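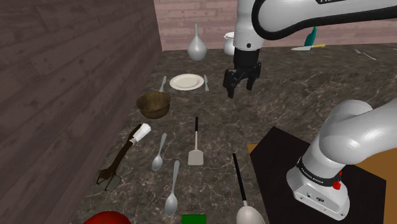
A countertop and a white arm with a black gripper.

Nircombe water back on, but boil notice stays

Taps are running again in most of Nircombe after the main on Skoller Road burst in the early hours. 546 homes lost supply, plus the primary school and both pubs. School shut for the day, reopens tomorrow with bottled water in the classrooms.

Pruitt Water says the pipe went just before 4am near the bottom of the hill. Road flooded as far as the chapel. Two cellars pumped out, no one hurt. Crews had the leak capped by 9am but the new section took longer than hoped – the old pipe was deeper than the plans showed.

Pressure still low at the Penolwood end. Upstairs showers may be no more than a dribble untill this evening, the company says.

The boil notice covers all of Nircombe and the lower half of Penolwood. Bring water to a rolling boil, let it cool, keep it covered. That goes for drinking, brushing teeth, washing salad and making up baby milk. Washing up and laundry are fine as normal. Throw out any ice made since last night.

If it comes out brown, run the cold kitchen tap gently until it clears. Don't put a white wash on yet.

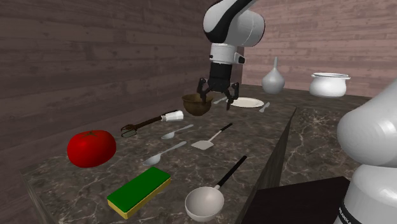
Bottled water

Some 3000 litres at the village hall car park, open till 8pm. Bring your own bags if you can. Anyone who can't get out should ring Pruitt on the number printed on thier bill and ask for a doorstep drop. Homes on the priority list have already had theirs.

Roads and buses

Skoller Road is shut between the chapel and the garage, probably for the rest of the week. Diversion is by way of Penolwood and it is slow – lorries meeting on the narrow bit by the bridge. The 23 bus is missing out three stops in the village, catch it at the top of the hill instead.

Test results on the water are due tomorrow afternoon. The notice stays until they come back clear. Pruitt says it will put cards through doors when it lifts.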